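Leokadia Wieczorek has tested interior paint for Kołodziej for most of her working life, and she distrusts the word "white". The Likadcombe laboratory keeps 232 whites on file, all of them mixed to order.

"People choose off a card under shop lights," she said. "Then they paint a south wall and ring us about the grey."

Her method is to brush out two coats on a board and read the colour at 80 degrees to the lamp, then again straight on. Matte finishes vary least. Batches that drift are retinted or sold as undercoat. 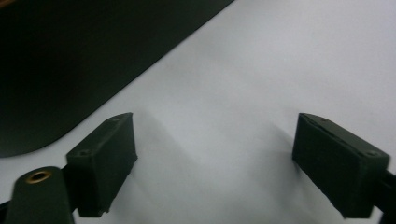 A pale matte surface beside a near-black one.

Asked about the new Iltura range, Wieczorek said the August batches were still being measured.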